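Ticket 349: Drawings sticking to the table and picking up fruit stains
Opened: 2021-08-09
Product: Gameck matte print paper, 200 sheet pack (ordered through Hornness)
Status: Open, waiting on customer

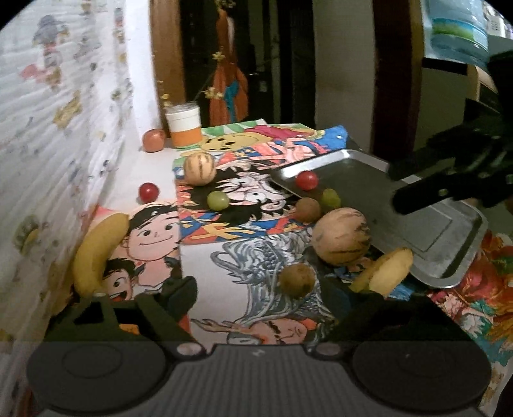 Fruit table with the dragon and cartoon drawings, kiwi still on top of the dragon.

Original message

Hi there! So I run a little after-school art table at the Son community room, and we do a thing where the kids' favorite cartoon drawings get printed on your paper and laid out with real fruit, and then everybody draws the whole pile. It's messy and fun and they love it. The trouble is the prints. Since I opened the new pack, the paper goes wavy wherever a piece of fruit has been sitting, and twice now the black ink has come off on the fruit. I had a kiwi with a gray dragon scale on it last week (the kids thought this was the best thing ever, me not so much).

Everything gets really close together. The banana leans right up against the boys, and the melon is the heaviest thing we use.

My printer is an Illex, the plain home one, and I've had it since December. Same ink the whole time. The last pack of paper was fine, I went through all of it and never had a smudge.

Reply from support

Thanks for the details. Could you tell us which paper setting you print on, and how long the sheets dry before you set anything on them? The kiwi is the one we'd look at first. Do you wash the fruit right before the session?

Customer update

OK, I checked! It was set to "photo, best" at 300, and I have no memory of picking that. Drying time is whatever it takes me to carry the stack across the hall, so not much. And yes, I rinse everything in the sink and give it a quick shake, so I guess the kiwis go down damp with all that fuzz holding the water. Grapes too, but those are small and don't hold much.

Reply from support

Please switch to "plain, matte" and let the sheets lie flat for 15 minutes, not stacked. Towel off the fruit before it goes on the paper. If you still see ink on the fruit after that, send us the batch code from the end flap of the pack.

Customer update

Tried it this afternoon with one fresh dragon and one old one, side by side, a dried kiwi on each. The fresh one came out clean and pretty much flat! The old one still left a faint smudge, but that sheet was printed on the wrong setting, so I'm not counting it against you.

The melon still leaves a dent in the paper, new setting or not. I can live with that, I'll just put it on the bare table next time. What I'd like to know is if I can save the prints I've already made. Would a coat of clear spray be OK on this paper, or will it yellow? I have a whole folder of them and I'd hate to run them all again. I'll look for that batch code too, the flap is somewhere in the recycling.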